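Up at 4:45 again and I don't even mind. I keep waiting for the morning when the alarm goes and I think, why did you do this to yourself, and it keeps not coming. Maybe in February. For now I come down the stairs in two pairs of socks, put the oven on, and I'm happy before the coffee is ready.

First real Saturday-sized order today even though it isn't market day. The inn at Grancombe wants sweet rolls for a wedding breakfast, and they want them individually wrapped, with a tag, and the tag has to have the couple's initials on it. I said yes on the phone before I had any idea how I'd do the tags. Then I stood in the hall grinning at the coat hooks. A wedding! Somebody is going to eat my cardamom rolls on the morning after the biggest party of their life, with their shoes off, I hope.

Corina came by at seven with the stamp set she used for her own shop labels, and we sat at the end of the bench and did a trial run on brown card. The first batch looked like ransom notes. She presses too hard and I don't press hard enough, so in the end she inked and I stamped and we got a decent one. I've pinned it over the flour bins. She won't take money for the loan of the stamps, so I'm paying her in rye, and she has picked the seeded one, the greedy woman, since that's the one that takes me two days.

Long talk with Vega in the afternoon about prices. I want to get all of it down while I still remember how she put it, because she's been through this with her own place and I trust her more than I trust any of the articles. She asked me to tell her what a roll costs me. I said flour, butter, sugar, milk, spice, and gave her the number, very proud of having a number. She said, and who made it? I said I did. She said, and what did you pay her?

I didn't have anything to say to that. I've been so busy being grateful that people want to buy my bread that I left myself out of the sum completely. Five months of that. So we went through it line by line on the back of a delivery slip, with the oven hours in and the gas for the van, and the boxes, and the box tape (box tape! who knew how much a person can spend on box tape), and at the bottom there was a new price for the plain rolls and a very new price for the filled ones. My stomach turned over when I saw it. Vega said that if I couldn't say it out loud I should practice on the dog. I don't have a dog. I practiced on the kettle.

And then – this is the part I want to remember – I called the inn back and told them the real price for the wedding order, and the woman said "that's fine" before I had finished my sentence. I had a whole speech ready. I'd written notes. I said thank you and then I said it again and then I hung up and did a lap of the yard.

The numbers for last month are done, too, all in one go at the table after lunch, with the receipts laid out by week. Sales came to 2,711, the best month yet, and it would have been better if I'd been charging properly, but I'm not going to sulk over that. I've got the figure written on the calendar in green pen. Green is for good news. I've used the green pen more this fall than in all the years I worked at the claims office, and I used to have a very nice set of pens there.

I do think about the office sometimes. I had a dream last week that I was back at my old desk and somebody had taken all the chairs, and I had to do renewals standing up, with flour all over the keyboard. When I woke up I was so relieved to hear the delivery truck backing in next door. Seventeen years is a long time to be somewhere. I wasn't miserable and I liked the people, and I'd still be there, I suppose, if they hadn't closed the Pudby branch and offered us either the money or the commute. I took the money. My sister thought I'd lost my mind, and she now has a standing order for two loaves a week.
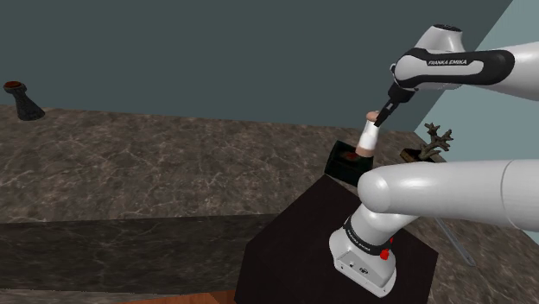

Anyway, the proofing. I've had trouble with the second rise ever since the weather turned. The back room drops so low overnight that the dough just sits there looking at me. I tried the shelf over the water heater, which was too warm on one side, and I tried wrapping the tubs in the old quilts, which worked but left me picking bits of quilt off the lids. Today I went back to something I read in the summer and used the big cooler with a jar of hot water in each corner, lid down, towel over the lid. It's the best rise I've had since September. I opened it up and they'd come up like pillows, every one. I took the towel off and put it back on and took it off again just to look.

So that's what I'll do for the wedding, only I need more coolers. Tavion has a couple from when he ran the fishing trips and says I can have them if I don't mind the smell, and I do mind the smell, I mind it very much, but I'll scrub them with baking soda and leave them out in the wind for a day and then we'll see. If they still smell like bait I'll buy new ones and give him his back with a cake inside.

Zainab at the print place called about the new bags. She can do them with the little wheat drawing in one color, and the minimum order isn't as frightening as I thought. I'd been putting this off for weeks. I had it in my head that you have to be a Proper Business to get printed bags, that somebody would ask me for a certificate. She just asked what shade of brown. We spent ten very enjoyable minutes on shades of brown. She's going to drop the proofs off on her way home, and she wants to try the plum one, so I've put a plum one aside with her name on it.

Signed up for Mosix as well, after all my moaning. It's the ordering thing Vega uses, where people pick what they want and pay for it before pickup, and it adds up all the doughs for you at the end of the day. I was sure I'd hate it. I've loved my notebook. But I lost an order in the notebook last week (poor Mr. Chareonsuk, who came all the way across town for a braided loaf that didn't exist and was so kind about it that I felt worse than if he'd yelled), and I can't have that happen again. It took me most of the evening to put the products in. I got the sourdough in three times somehow and then deleted all three. But there's a page now, with my bread on it and a button, and a test order from me to myself for one seeded rye, which I approved.

I delivered a braid to the Chareonsuks on my way back from the mill, by the way, no charge, with a note. His wife opened the door in her slippers and made me come in and drink tea, and I learned that she used to run a noodle stall with her mother, up before four every day, and that she misses it. She showed me how she held the ladle. She said the first winter is the hard one and after that your feet know the way to the kitchen by themselves. I liked that so much I sat in the van and wrote it on my hand.

What else. The mill has the darker rye back in. I bought three sacks when I meant to buy one. The man loaded them for me and asked if I was opening a second location, and I laughed, and then all the way home along the river road I was thinking, well, where would I put it?

No. One thing at a time. But I did drive past the empty florist's in Grancombe, slowly, and it has a lovely deep window.

Nataša called after supper from her night shift and I read her the whole price list over the phone, the new one, in a big important voice. She made me do it twice. She says the filled ones are still too cheap. She also says she's coming for the wedding weekend to help me wrap, and that she's bringing her good scissors and won't be lending them to me. I can't tell you how glad I am. I've been doing the sums on how many hours of wrapping there'd be if it was only me and the radio, and I'd stopped doing them as it was bad for morale.

List for tomorrow:

Call the egg people, and ask about the larger trays
Coolers from Tavion, with gloves
Brown card, the thick kind
Put the new prices on the board before I lose my nerve
Feed the starter BEFORE going out this time
Find out if you can freeze the plum filling
Reply to the school about the December bake sale, yes to the sale, no to the face painting

My hands are cracked to pieces and I've got a burn on my wrist in the shape of Florida. I've put the thick cream on and an old pair of gloves over it, so this last part is going to be hard to read. The starter is on the counter with its cloth on, bubbling away, and I've just been over to say good night to it. Quarter past nine. Bed.

Forgot – ask the inn if they have any nut allergies. Ask them first thing.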